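Flasolska kitchenware library revises table-setting kits

Sat 9 August

The kitchenware lending library in Flasolska has changed the contents of its table-setting kits, replacing ceramic dishes with lightweight colored ones and adding a wider range of pretend food. The revised kits go out to preschools, day centers and after-school clubs starting this week.

The library has lent table-setting kits since it moved into the former Kandico showroom on Plullier Street. Borrowers use them for sorting, serving and table-laying exercises. Each kit is packed in a single crate and lent for a period of 6 weeks, with one renewal allowed if no other group is waiting.

The change follows a stock check carried out in February. Of 278 dishes on the register, roughly 100 were chipped, cracked or missing. Bowls were in worse condition than plates. The library recorded that most of the chips were on the rim, and that stacked dishes had been moved between sites without padding. Damaged pieces were withdrawn at the time and the remaining ceramic stock will be kept for adult cooking classes only.

Under the new packing list, plates and bowls differ in color so that a group can be asked to match a food to a dish. Clear dishes stay on the list for exercises in which the user has to see the table surface through the plate. Cups are no longer included. Borrowers who need them can request a separate box at the desk.

The food pieces were selected by Peng, the supplier that also provides the crates. The library asked for items that could be told apart by outline as well as by color, and for a mix of whole fruit, cut fruit and items from the pantry shelf. Pieces small enough to be a choking risk for children under three have been left out of the preschool version. The adult version has the same dishes and a longer list of foods.
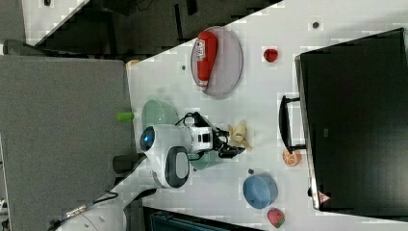
Dish color matters most in the first exercise on the instruction card, which asks the user to clear a mixed table and put each food on a dish. A white table makes the pale dishes harder to pick out than the food. The translucent green plate and the light blue bowl have much less contrast with the surface than the red ketchup bottle lying on its clear plate, or the orange slice near the bowl. The card therefore recommends a dark cloth for users with low vision. Cloths are not part of the kit.

Returned dishes are to be washed in warm water and dried before packing. Food pieces should be wiped with a damp cloth and must not go in a dishwasher. Bowls are packed upside down at the bottom of the crate, plates on edge along the side, and food in the drawstring bag. Missing pieces should be noted on the return slip so that replacements can be ordered.

Groups may borrow up to two crates at a time. Orders placed before noon are ready for pickup the next working day. The desk is open until 6 on weekdays, and the old-style kits now on loan can be returned there without a booking.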